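Notebook, Search and Home Screen Group
Tuesday, entry opened 9:40

Continuation of the work on the combined results list in the Trorkon app. The purpose of today's session was to settle whether the Nearby tab and the main search box should draw on the same index. At present they do not, and a user who types "pharmacy" in one place receives a different order of results from a user who taps the pharmacy tile in the other.

Build under test was 611, installed on the two older phones and the tablet. The query set was the same as last time, 372 queries in total, with the misspelled ones left in. Location was fixed to the Bendmont office for all runs. The cache was cleared before each run.

Run 1, separate indexes. Completed without error. Results disagreed between the two entry points on 19 queries. Most of these were places with two names, for example a cafe listed both under its own name and under the name of the hotel it belongs to.

Run 2, shared index. Disagreements fell to zero, as expected. The first screen was slower to appear on the older phones. The delay was noticeable on the movie listings, where the Floveck feed is requested again each time the tab is opened. The feed should be held in memory for 30 minutes. A ticket has been opened and assigned to the feed team.

Run 3, shared index with the feed held in memory. Stopped partway because the tablet signed itself out. To be repeated. The partial log is stored in the shared folder with the others and should not be used for comparison.

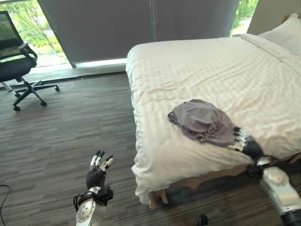 Zoëga wrote in the margin of the shared copy that the slower first screen should not be accepted in exchange for matching results, and asked that the tiles be drawn before the list is ready. The point is accepted in part. Drawing the tiles first was tried in an earlier build and caused the list to jump when it arrived, which led to wrong taps. It may be possible to reserve the space for the list in advance. This will be tested separately and is not to be mixed with the index change.

Accented letters remain a problem. A search for a name with two dots over a vowel returns nothing unless the dots are typed. The main search box handles this correctly under the old index, so the rule was lost when the indexes were joined. The rule must be restored before any wider release.

Settings screen: the wording "Combine my sources" was found unclear by the support desk. Proposed replacement is "Show results from all apps." Awaiting approval.

Open items
Repeat Run 3 on the tablet with a fresh sign-in.
Restore the accent rule and add six accented names to the query set.
Test reserved list space on the older phones only.
Confirm with the feed team that Floveck permits the longer hold time.

Entry closed 4:15. Logs for Runs 1 and 2 are filed under the build number.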